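说说“断舍离”课这回事

上个月单位楼下新开了一家收纳工作室，叫Dolinen，开业期间送体验课。同事Anju Pathak硬拉着我去，理由是我的书桌已经影响到她放杯子了。

我向来不太信这类课。去之前我就跟她说，我赌一顿午饭，最后一定会卖盒子。
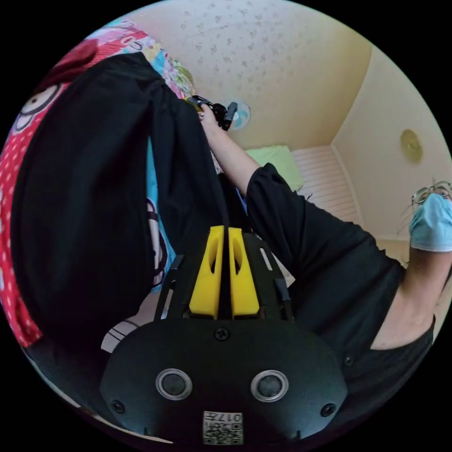
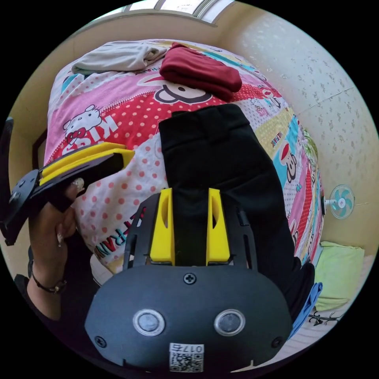 家里东西太多，到底要不要花钱请人来整理？

我的看法是先别请。自己挑一个抽屉，花30分钟清一遍，清完过两周再看。如果两周后又满了，那问题出在买东西的习惯上，请谁来都一样；如果还算整齐，那你自己就能干，钱可以省下来。真正值得请人的情况我只想得到搬家和老人过世后清房子，那种时候缺的是力气和狠心。

回头说那堂课。老师反复讲一个数字，说普通人家里有3000件用不上的东西。我举手问这个数是怎么来的，一双筷子算一件还是两件，一盒回形针又怎么算。她说“这是行业经验”，然后翻到下一页。我对“行业经验”四个字一直有点过敏，装修的时候听过，买床垫的时候也听过，每次听完都要多掏钱。

午饭我赢了。课的最后一段果然是推一套叫Broltby的分格盒，全套52个，223块，当场下单送标签纸。价钱倒不算离谱，可我坐在那里想的是，来的人都嫌家里东西多，结果每人又往家里搬52个盒子。Anju买了。她说标签纸好看。

还有那条“一年没用过就扔”的规矩，我越想越觉得有问题。我家的螺丝刀去年一整年没拿出来过，今年6月水槽下面的柜门掉了，翻出来拧了两下就好。照那条规矩，我得先扔掉，再去买一把新的。雨靴、针线盒、备用钥匙、冬天的厚被子，全都经不起这么一问。衣服也许适用，工具绝对不适用，可是课上从来不分开讲，大概分开讲就不够响亮了。

“不心动就放手”我也试过。对着一个用了八年的漏勺，我实在说不清自己心不心动，可我煮饺子离不开它。

公平一点说，我也不是什么都没学到。有一条我回家照做了：把同一类东西先全部堆到一处再决定去留。我把家里的充电线都翻出来摊在床上，大半根本不知道是配什么的，留了四根，其余的送去回收。这一条确实管用，而且一分钱不用花，可惜老师只讲了不到五分钟。

我有个老朋友Catriona Geddes，多年前也迷过一阵整理，书扔到只剩一层。后来她想重看一本小说，旧版已经绝版，在二手网站上花的钱比当年贵得多。我问她后悔吗，她说后悔，但是书架空着擦灰方便。这种回答我没法反驳，也不打算学。

现在我的书桌清出了左边一半，杯子放得下了。右边一半还是老样子，上面那摞旧杂志我打算留到秋天再说，里面有几篇做泡菜的方子还没抄。

Anju的盒子上周到货，她拆了三个，其余的暂时放在阳台上。她问我要不要分几个走，我说先不用。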